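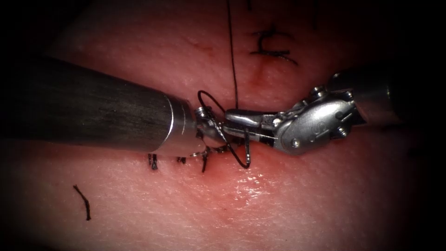 ## Pad log rules, second draft

The Skenomar practice sheet has been on the bench wall since March, and it has drifted far enough from what we do that I have rewritten it. The old version ran to 1247 words. The new one fits on a side of A4.

Interrupted stitches by instrument tie remain the standard exercise. The changes are these:

- Needle held towards the back end, never at the tip.
- Tails trimmed before the next bite. Offcuts may stay on the pad until the row is finished, provided they are clear of the incision.
- The idle jaws stay in view at all times. If they leave the picture, the stitch is logged as assisted.
- Spacing is judged against the previous stitch, by eye. The printed ruler is withdrawn.
- Grip faults are logged when they occur. The Birndale logs were filled in from memory and I would not rely on them.

The time limit is now 900 seconds per row, clock started at first needle contact. I have kept the limit generous on purpose. Under the old one, people pulled the thread through fast and tore the pad at the entry point, and the score sheet did not penalise it. Tearing now costs 4 points.
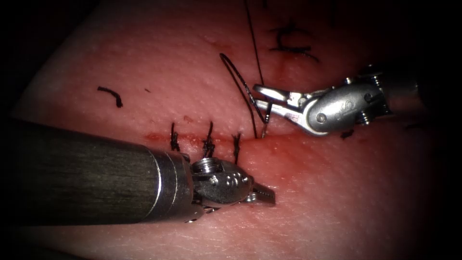
Griet Peeters wrote after the first draft that the idle-jaws rule would slow the tie, as the left instrument has to swing wide to collect the tail on a long strand. She would prefer a rule about knowing where the jaws are, with no mention of the view. I take the point about the long strand. The wording stays for now, as a rule about knowing cannot be scored from a recording, and the Arkolberg reviewers only ever get the recording.

What I have changed is the strand itself. Start shorter. Anyone who runs out mid-row may rethread once without penalty.

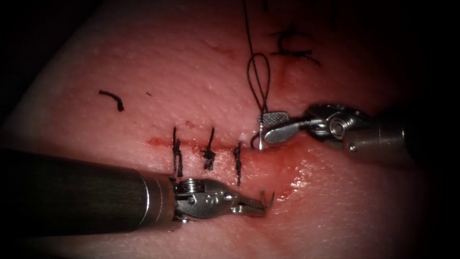 The remaining item is the shaft. Crossing a finished stitch with the shaft is allowed. Resting weight on it is a fault, and it is scored at inspection by checking whether the knot has shifted. Kimutai Odera is drafting the inspection wording, which will go in as an appendix.

Comments by Friday, please. The Maihi pads need a separate sheet and are not covered.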